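Housekeeping and Facilities Basics – Session 5 notes
Instructor: Renata Kalinowski
12 March 2018

Posting these fast so people who missed can catch up before the quiz. Slides are NOT up yet, Po-yen Lo has the file. Bring the Husik reader next time, the chapter on floors.

Topic: dust and dry soil – where it comes from, where it goes, why we deal with it before any water touches the floor.

Most of what you clean in a building walked in on shoes. Sand, grit, dried mud, road salt in winter. The rest is fibers, skin, paper dust, crumbs. Dry soil is cheap to remove while it's dry. Add water and you have mud, and mud goes down into grout and seams and stays there. So the order is always dry first, then damp, then wet if you need it at all.

Types of dry soil (know these)
Loose – sits on top, moves if you blow on it
Embedded – down in carpet pile, mat ribs, cracks
Static – clings to plastic, screens, blinds
Greasy dust – kitchens, above stoves, top of the fridge. Behaves like wet soil, needs detergent, don't try to dry brush it, it just smears

Entry matting. We spent a long time here becuase the Grultlow case is on the quiz. Office building, two entrances, same foot traffic. One had short mats, one had long runs of matting inside and out. Crew kept time sheets. The side with the short mats took 65 minutes a night to finish the lobby floor, the other side took 27. Same crew, same floor. Nilton Chávez asked if the mats themselves took longer to clean and yes, they do, but that time is already in the 27.

Mats stop working when they're full. A full mat gives soil back to the next shoe. Vacuum daily in bad weather, both directions, then flip it and get the floor underneath. People forget underneath. 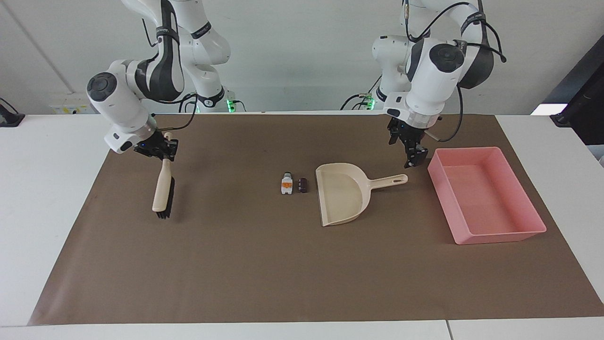

Why do we sweep toward the door and not away from it?

Soil is heaviest near the entrance, so you move the biggest load the shortest distance and don't drag grit across clean floor.

Bristles. Stiff for rough surfaces – concrete, brick, outdoor steps. Soft for smooth floors, counters, anything with a finish. Stiff bristle on a waxed floor leaves fine lines you only see at an angle with the lights on, and by then the client has seen them. Split ends hold more fine dust than plain ones. Hang brushes up, never store them standing on the bristles, they take a set and won't straighten.

Short strokes, keep the brush low, lift at the end of the stroke only after it stops. If you flick, dust goes up in the air and lands again after you leave. Sławomir Michalski's demo with the flashlight – that was the point of it, you could see how long the cloud hung there.

Vacuum or brush? Vacuum when you can. Brush for edges, corners, stair noses, places with no outlet close by. Check the bag before you start and not when it quits picking up.

High to low. Vents, tops of frames, shelves, sills, furniture, floor. Anyone who does the floor first does the floor twice.

Reading: Husik, floors chapter, skip the part on stone. The Rweyemamu article on indoor dust is optional but its short, and the diagram of air movement in a room is better than the one I drew on the board.

Homework: pick one entrance you use every day. Write down what the mat is, how long it is, what the floor looks like right past it. Roughly a page. Ryszard Sobczak's group goes first next session, then the table by the window.

Lab coats back on the hooks please. Two are still missing.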